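Posted Wed 10 January

# Home cooks wanted to test recipes for a soup and dumpling cookbook

Hi! I'm Teresa Quinlan, and I'm looking for people who cook at home to try out recipes from a book I've been writing for far too long. You don't need training. You don't need a fancy stove. You need a pot, a grocery store you can get to, and a willingness to write me a note that says "this was bland and I didn't understand step four."

I need 22 of you. I'm serious about the number, I made a chart.

## What the book is

It's called *Trullow*, after the street my grandmother lived on, and it's a book of soups and the things that go in soups or next to them: dumplings, noodles, little breads, a few pickles. Siva Press is putting it out, and they've been very patient with me. My editor there is Hatsue Furukawa, and if you end up testing the broths you'll probably get an email from her too, because she has Strong Opinions about broth and likes to hear from people directly.

A lot of the recipes started out on the backs of envelopes. My grandmother's measurements were things like "enough flour" and "the blue cup" (the blue cup broke years ago, I've spent whole weekends trying to work out how much it held). I've turned all of that into cups and tablespoons and ounces, and I've cooked every recipe many times over, but I know too much now. I know that the onion should be chopped smaller than you'd think. I know when to ignore my own timer. You don't know those things, and that's exactly why I want you!

## What you'd be doing

Each tester gets three recipes. I'll pick them based on what you tell me you like, what you can't eat, and what gear you have, and I'll try to give you a mix so that you aren't stuck with three kinds of bean. You cook each one at home, once, following what I wrote as closely as you can stand to. Then you fill out a form.

The form is short. It asks things like:

- Did you have to read any step twice?
- What did you have to swap, and why?
- How long did it take from when you walked into the kitchen to when you sat down?
- Was there enough? Was there way too much?
- Would you make it again if I weren't asking?

There's a big blank box at the bottom for everything else, and that box is where the gold is. On the last round (for the pickles), somebody wrote a full page about how my instructions for packing a jar made no sense for left-handed people, and she was right, and I rewrote the whole thing.

Please don't fix the recipe as you go. I know it's hard. If you're standing there thinking "this obviously needs garlic," make it without the garlic, taste it, and then tell me it needed garlic. If you'd like to stir some into your own bowl afterward, I'm not going to stop you, just put it in the notes.

You can take a picture of the finished dish if you want to. Dark, blurry, taken over the sink, whatever. I'm not printing them, I only want to see if your dumplings look like my dumplings.

## The get-together

Most of this happens in your own kitchen, on your own schedule. But there's also one afternoon at Dhillon Hall where I'd love to have as many testers as can make it. We'll fold dumplings together, and I'll go around and watch how people read the folding instructions. That part of the book has been giving me fits. I've written it out in so many ways, and every time I hand it to somebody they do something I never pictured, with great confidence.

Dhillon Hall is the brick building on Arudard Street with the ramp on the parking lot side. There's a kitchen with two ovens (one of them runs hot) and a room with tables next to it. Street parking is free on weekends and the bus stops right across from the door. 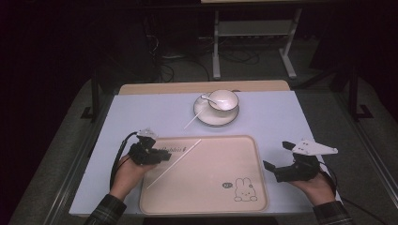 *Both hands busy at the table, plaid sleeve and all.*

I'll bring dough, fillings, cutting boards, and aprons. You bring containers to take your dumplings home in, because there will be a lot of dumplings. Kids are welcome if they come with a grown-up, and older kids tend to be better at the pleats than the rest of us. If you can't come to the get-together, that's fine, you can still test. Just say so when you write to me so I don't save you a chair.

## Who I'm looking for

Mostly, a mix. I'd especially love to hear from:

- People who cook every night and are a little tired of it
- People who hardly ever cook and feel nervous about it
- Anybody feeding a picky kid, or several
- Anybody cooking for one
- People with tiny kitchens, electric coil stoves, or one good pot
- Vegetarians! A good part of the book is meatless and I want to know if it's any good to somebody who eats that way all the time
- Folks who live a long way from a big grocery store, so I can find out which ingredients are a pain to get

If you cook for a living, I love you, but I already have people like you looking at this. You'd skim step one and do the rest from memory and it would turn out great and I'd learn nothing.

You do need to be 18 or older to sign up as a tester, though like I said, younger helpers are welcome in your kitchen and at the hall.

## Allergies and such

Wheat is all over this book. So are eggs and soy, and there's sesame in more places than I realized until I did the index. If you have a serious allergy, please tell me up front and I'll send you only recipes that leave that thing out. I can't promise the same at the get-together, though. There'll be flour in the air and shared spoons, so if that's a worry for you, please stick to testing at home.

None of the home recipes need a deep fryer or a pressure cooker. One of the breads is a lot easier with a stand mixer, but I want it tested by hand too, so if you have strong arms and something to be mad about, let me know.

## What you get

I can pay you back for groceries. Save your receipts, send me pictures of them along with your forms, and I'll mail you a check. I'm covering what the recipe calls for, so please don't put the fancy olive oil on there (I will see it!). If paying first and waiting for the check is a problem, tell me, and I'll send you a grocery card ahead of time. I'd much rather do that than have you skip signing up.

Each tester also gets a copy of the finished book, and your name in the back if you want it there. Some people don't, and that's okay too. I should be clear that this isn't a paid job past the grocery money. It's a favor, a fairly tasty one, and I'm grateful for it.

## How much time it takes

You'll have three weeks from the day I send your recipes. The quick soups go fast. The bone broth simmers for 8 hours, but you aren't doing anything for most of that except being in the house, and I only give that one to people who ask for it. Dumplings from scratch are an afternoon, or an evening if you've got company.

If life gets in the way and you can't finish, please just tell me. A note saying "I did one and then my kid got the flu" is a hundred times more useful to me than silence, and I won't be upset. I'll hand the others to somebody else.

## How to sign up

Send me a message through the sign-up page, or fill out one of the paper slips on the board inside the front door at Dhillon Hall and drop it in the box underneath. I check the box most afternoons. Tell me:

1. Your name and how to reach you
2. What you cook on and what your biggest pot is
3. Anything you can't or won't eat
4. How comfortable you feel cooking, in your own words
5. Whether you'd like to come to the get-together
6. The last soup you ate

That last one is just because I like knowing. Canned counts.

I'll take sign-ups until the end of January or until the chart is full, and I'll write back to everybody either way. If I end up with more people than recipes, I'll keep a waiting list, and I do end up using it, so please don't feel bad about being on it. People move, ovens die.

If you have a question I didn't answer, ask! I'm slow on weekday mornings but I'm around in the evenings, usually with something on the stove.

Thanks so much,

Teresa

P.S. If you happen to own an old blue enamel cup with a chipped white rim, please measure how much water it holds and write to me right away.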